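Three Grippers, One Bin
Vuslow's test bench puts fingers and suction through the same awkward set of household items

Most gripper data sheets give a payload, a stroke and a closing force, and all three are measured on clean metal blocks. Buyers in order picking handle other things. Over the winter, Vuslow ran three end effectors through 271 picks each at its Bainbridge lab, with the arm, camera and controller settings held constant.

The candidates were a suction cup from Ikon, a two-finger parallel unit from Dranari, and Vuslow's own slim-finger tool. A pick was scored as good if the item cleared the bin wall and stayed held for the full transfer. Cycle time was logged but did not affect the score.

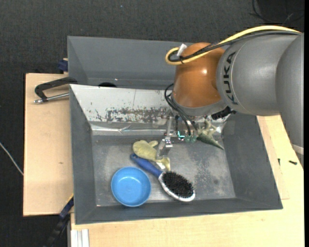 Suction set the pace on smooth items and lost it elsewhere. The Ikon cup needs a patch about 30 millimeters across to seal, and many items do not offer one. A hairbrush lying bristles up is a poor target for it, and so is a soft toy. The blue bowl suits a cup well if the approach is vertical, while fingers have to find the rim. Small errors in the depth map matter more there, and the Dranari unit missed rims on 34 attempts.

Bin walls were the other problem - wide jaws need clearance that items near a corner do not leave. The slim-finger tool got into those spaces more often but closed with less force, and heavier items rotated in the grip. Slowing the lift by 20 percent reduced the rotation at some cost in cycle time. Vuslow plans to repeat the series in July with a combined tool, using the same items and scoring rules.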